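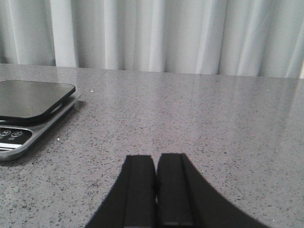
I watched a documentary last month that had eleven talking heads in the first nine minutes, and I can't tell you the name of a single one of them. I can tell you what their bookshelves looked like. One had a very nice lamp.

The movie was "Gollel," the one about the ferry line that went under, and I wanted to love it. I'm the target audience! I will watch a movie about any kind of transportation, the more bankrupt the better. But this thing has the disease that so many profile documentaries have now, where the filmmakers don't trust us to look at anything for longer than it takes to sneeze. Somebody starts a sentence about the night the last boat went out, and before they get to the verb we've cut to a drone shot, and then to an old newspaper, and then to a different person finishing the same sentence. Everybody agrees with everybody. It's like being at a party where the whole room has rehearsed.

I blame the interview pile. Digital recording is cheap, so directors shoot everyone who ever stood near the subject, and then they feel they have to use them all. I read that the "Gollel" team came home with 717 hours of footage. For a ferry line! I'm sure it was a labor of love, and I'm sure whoever had to log it all still wakes up at 3 a.m. hearing foghorns. But you can feel the weight of it on the screen. The movie is 166 minutes long and it never once sits down.

Compare that with "Nirine," which almost no one saw (I saw it in a theater with four other people, and two of them left to move their car). Colm McGrath made it over one winter in a town called Flevside, and the whole movie is basically one retired piano tuner and her house. There are no experts. There's no famous musician telling us how important piano tuners are. There's a stretch in the middle where she eats a boiled egg, and McGrath just lets her eat it, all of it, and by the time she's scraping out the shell I knew more about that woman than I know about some of my cousins. 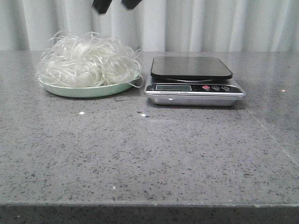
I should say that I went in grumpy. I'd had a long day, the popcorn was stale, and "a patient study of solitude" is the kind of phrase on a poster that makes me want to go home and watch a car chase. For the first fifteen minutes I was making a grocery list in my head. Then she sits down at an old upright and hits one note, and hits it again, and turns the pin a tiny bit, and hits it again. This goes on for a long while. And somewhere in there I started hearing it. I could hear the note going from sour to sweet, and I have no ear at all, I get asked to lip-sync "Happy Birthday." No talking head in the world could have explained that to me. I had to sit there and be a little bored first.

That's my whole argument, I guess. Boredom is a tool and documentary makers have stopped using it.

Now, my brother thinks I'm being a snob, and we had a pretty good fight about it in the parking lot of a taco place. His point is that most people watch these movies at home, on the couch, with a phone in one hand, and if nothing happens for thirty seconds they're gone. He says the fast cutting is a kindness. He also really liked "Gollel" and has told everyone at his work to see it. And I'll give him part of that. There is a scene with the ferry's old cook that's wonderful, and it runs maybe two minutes, and if I'd turned the movie off when I wanted to I would have missed it.

But look at what makes the cook scene good. They leave him alone. He's describing how he used to tell the weather by which way the soup leaned, and for once there's no music under him and no cutaway to stock footage of waves. He gets lost in the middle of his story and has to find his way back, and they kept that in. I rewound it twice. So the people who made "Gollel" know perfectly well how to do this – they just did it one time in a very long movie and then ran back to the drone.

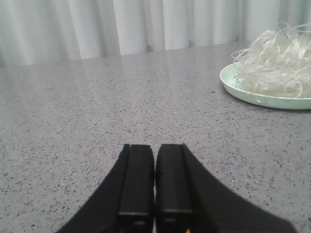
Gray speckled surface, pale curtain.

Some of this is money, I know. I went to a panel in March at the Bunnag, our one remaining art house, and a producer up there was very open about it. The streaming buyers want to see names in the first few minutes. They want what she called "voices," plural. If you bring them one old lady and an egg they'll tell you it's lovely and then they'll stop answering your email. She wasn't even mad about it, she'd just gotten used to planning her movies that way. I found that pretty depressing, and I went and bought a cookie.

The other part is fear, I think, and that part is fixable. Directors spend years getting someone to open up to them, and then they get into the editing room and panic that the person isn't enough. So in come the friends and the biographer and the guy from the local radio station. Each of them tells us that the subject is one of a kind, a true original, they broke the mold. Fine! Then get out of the way and let me meet them!

"Nirine" is still kicking around if you want to find it. The Bunnag is running it again for a week in their small room upstairs, the one with the bad seats, and the early show is usually the emptier one. Bring a cushion. Stay through the credits too, because she's tuning something under them and you can hear McGrath ask her a question, the only one he asks in the entire movie, and she tells him to be quiet, she's listening.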